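Small Things, Sorted: progress report to the Mosoti Fund
Covering the work up to the end of February

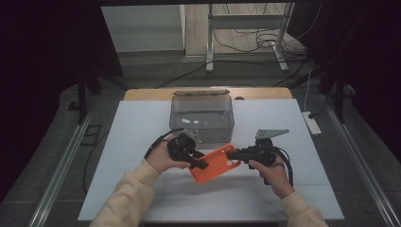 An orange phone case held in front of the clear lidded box at the sorting table.

Dear Muchen Qian,

Thank you for your patience with me over this report. You asked for a page or so on how the money is being used and what we have learned, and I am afraid I have never in my life managed to write a page or so about anything, but I will try to keep to the things you will want to know and leave out at least half of the stories.

You will remember that when we applied, the back room at Dollon was mostly cardboard. People had been dropping off phone accessories with us for years – cases, chargers, screen cloths, earphones, those little stands that fold flat – and we had always said yes, put it down there, thank you so much. What we had never had was a proper place to deal with any of it. Things went into one carton and then the carton went under another carton, and if someone came in asking for a case for an older phone we would send them away with an apology while the very case they wanted was probably sitting three feet from their shoes.

The table

The first part of the grant went on getting a decent place to work, and I think this has made more difference than anything else we have done. We settled on a light wooden table with a large white board laid flat on top of it. The board was Muriel's old idea from the days of the button drive, and I was doubtful, I will admit, because it seemed like a fussy extra. I have come around completely. You put a dark cable down on a white board and you see at once that it is frayed near the plug. You put a case down and the cracks and the grime show up right away. It wipes clean in a moment and it saves the table underneath from scratches, and when the day is over we can lift it off and stand it against the wall.

The boxes

We looked at a good many kinds of storage before we bought. Teodoro Carretero was keen on drawers, and I was keen on baskets, mainly because I like the look of baskets. In the end we both gave way and chose clear plastic boxes with hinged lids, and I am very glad we did. You can tell from the outside whether there is anything in one, the lid stays with the box and doesn't wander off to the other end of the building, and there is room on the front, just under the rim, for a pair of small white labels. The left one is for the kind of item and the right one is for the size or the maker. We tried one big label to begin with and found that every time the contents changed we had to peel off the lot, so two small ones it is.

We put one box at a time at the back of the board, in the middle, and work in front of it. That sounds too simple to mention, but we tried having several out at once in the first weeks and it was a muddle, with cases going in with the cables and everyone reaching across everyone else.

How a case gets sorted

Phone cases have turned out to be the largest part of the work, and also the most awkward. They come in every color you can think of (the bright ones are the first to be asked for, by the way, and the clear ones that have gone yellow are the last) and very few of them say on the inside which phone they were made for. The camera openings are the best clue. We turn the case so that the open side faces up and look at the corner where the cutouts are, and between the number of holes and their shape you can usually narrow it down to a couple of models. Teodoro has drawn up a chart of the common ones, which lives in a folder by the door, and he adds to it whenever a new shape defeats us.

After that comes a check of the edges for splits, a wipe if it needs one, and then into the box. A careful person spends nearly 2 minutes on each case, and a chatty one spends longer. I am a chatty one.

Where we have got to

The plan we sent you was for 60 boxes, labeled and on the shelves by the end of the grant. We are a little behind on that, mostly on account of the labels, as I explained, and also because the first shelves from Brullik arrived without their brackets and we lost the better part of a month waiting. Brullik were very nice about it and the brackets did come. The shelves are up now on the long wall and they are level, which is more than can be said for the floor.

The cases are well under way, the cables have been started, and the chargers haven't been touched. I would sooner tell you that plainly than dress it up. Chargers need testing as well as sorting, and we want to be sure we are doing that safely before we hand any of them back out to the public. Teodoro is writing up a procedure and I would be happy to send it to you for comments when it is ready.

We have also begun keeping a request book. If a person comes in for something we haven't got, we write it down with a phone number, and whoever is at the table has a look through the book before starting. Seven requests have been met that way already, including a very grateful gentleman who had been keeping his phone together with a rubber band.

Money

Spending is in line with the budget you approved, apart from the boxes, which cost slightly more than we had put down, and the lighting, which cost slightly less. One has more or less paid for the other. The receipts are in the attached envelope, in order, with the Brullik invoice on top and the one from Drurkon for the table and board behind it.

What comes next

Over the next 3 months we would like to finish the cases, get through the cables by length and by plug, and make a proper start on the chargers. We would also like a second table, in time, so that one can be kept for wiping and checking and the other for boxing up. I'm not asking for it in this report, only mentioning it so that it doesn't come as a surprise when I do.

Please do come and see the room if you are passing. Mornings before eleven are best, when the light falls on the board and the kettle has just been on.

With warm thanks from all of us at Dollon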